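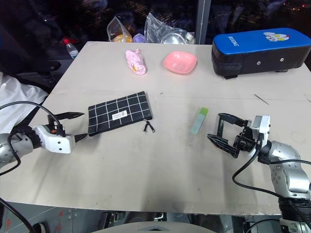
Community > Travel > Packing and Hand Luggage

Can I keep glue sticks and pens in hand luggage, and how do I stop the pens leaking?

I'm flying to Grirnau in June for a week-long sketching course and I only have a cabin bag. The course list asks for fineliners, two fountain pens, a glue stick, a small bottle of ink and a craft knife. I've got a zip pouch that takes most of it. Last time I flew with a fountain pen it emptied itself into the cap and I got ink on a shirt and the inside of the bag. I'd like to know what has to go with my liquids, what I should leave behind, and whether there is any way of carrying the pens that works. The ink bottle is 30 ml.

Posted by Fadent

Dalatik

Leave the craft knife at home. The rules on blades vary with the airport and the length of the blade, and the person on the belt can take it off you whatever you have read beforehand. Any art shop at the other end will sell you one, or the course will have a few to borrow. Ask them before you go.

The ink is a liquid, so put it in the bag with your toothpaste. 30 ml is well inside the usual limit. Tape round the lid and put the bottle in its own small bag as well, one with a press seal. Glass bottles survive perfectly well inside a rolled sock.

I have never had a glue stick questioned when it was the solid kind that you wind up. Runny glue in a bottle is a liquid, and some solvent glues aren't allowed on board at all, so check the back for a flame symbol. If you are in doubt about the stick, put it in with the liquids. It takes up hardly any room.

For the fountain pens, the trouble is the air inside. When the cabin pressure drops the air expands and pushes the ink out through the nib. A full pen has very little air in it and an empty pen has no ink to lose. It's the half-full ones that make a mess. So either fill them right up the night before or wash them out and fly with them empty. Keep them nib up during take-off and landing. I put mine in my jacket pocket and move them back to the pouch when we have landed.

Fineliners are fine. I've carried them on 61 flights, and I know that because I keep a list, and only one has ever leaked. It was an old one with a cracked barrel.

Sepúlveda

Just buy cartridges. They're sealed until you push them in, so you don't need the bottle and you don't need to fill anything. I take 7 for a week and usually bring 3 home. Check that they fit your pen first as there is more than one size and not all pens take them.

Also put the pouch near the top of your bag. If they want to look inside it you don't want to be unpacking your underwear on the tray.

Filed under: cabin bags, liquids, pens and stationery, art trips

Comments

Fadent: Thanks both. One of the pens takes cartridges and the other doesn't, so I'll empty that one and take the bottle. I wrote to the course and they do have knives.

Sepúlveda: Good. Take some kitchen roll too.

Dalatik: If the pen is flying empty, rinse it until the water runs clear and leave it nib down in a cup overnight. Otherwise the first page you draw will be very pale.

Fadent: Will do. I'm off on the Friday so I'll wash it on Wednesday to be safe.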